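Skerkberg HG Teaching Grippers
Hand-held gripper pair for teaching table-clearing and tray-loading cells

Overview
The HG pair lets canteen, packing and kitting staff teach a handling task by doing it with their own arms. The operator holds one gripper in each hand and carries out the job on a bench. The recordings are then used to set up a two-arm Temosgate cell for the same job. No programming is done at the bench and no robot arm needs to be present while recording takes place.

The product is intended for sites where the people who know the work will go on running it once the cell is in place.

What is supplied
– Two hand-held grippers, left and right, parallel jaw
– Cable set and hub
– Replacement finger blocks, one pair
– Garncombe recording software, single-site licence
– Printed bench guide

Specification
Recording session: 40 minutes maximum before a break is prompted
Repeats per task: 60 recommended for a first recording
Finger fitting: screw mounted, changed with a hex key
Connection: wired
Operator controls: grip and release by hand, start and stop from the software

Work at the bench
A teaching bench needs a flat, matt work surface and the actual items handled on shift. Trays, mats and small discs should come from normal stock. Items can be set down at slightly different angles from one repeat to the next, as they would be on a working line. Pencil lines on the surface are acceptable and need not be cleaned off between tasks.
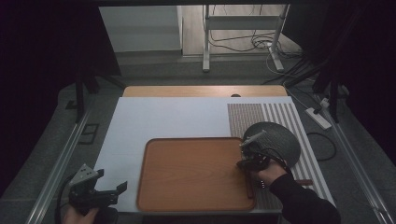

Tray and patterned mat on the white board, gripper in use at the right.

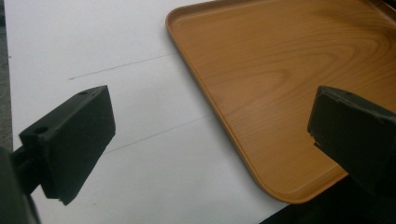 What changes for staff
In a typical installation the repetitive part of the shift moves to the cell, and the operator's time goes to loading, checking and correcting. Correction is done with the same grippers: if the cell places a tray badly, the operator records the placement again and the new recording is added to the set. The site does not wait for an engineer's visit.

Teaching is skilled work and should be rostered as such. Haque, who fit and commission the cells, advise that at least 2 operators per shift are trained, so that one person's habits do not set the method for everyone. Training takes about 7 hours, including practice with the site's own items.

Recordings hold gripper movement and camera views of the bench. They are not a measure of individual speed, and the software has no report that ranks operators. Sites should agree with staff beforehand who may view the recordings and how long they are kept.

Care
Wipe finger faces with a dry cloth. Replace finger blocks when the gripping face is worn. Keep cables clear of the jaws and route them back along the wrist.

Ordering
Order as a pair. Single grippers are supplied as spares only. Lead times and finger block options are available from Skerkberg sales.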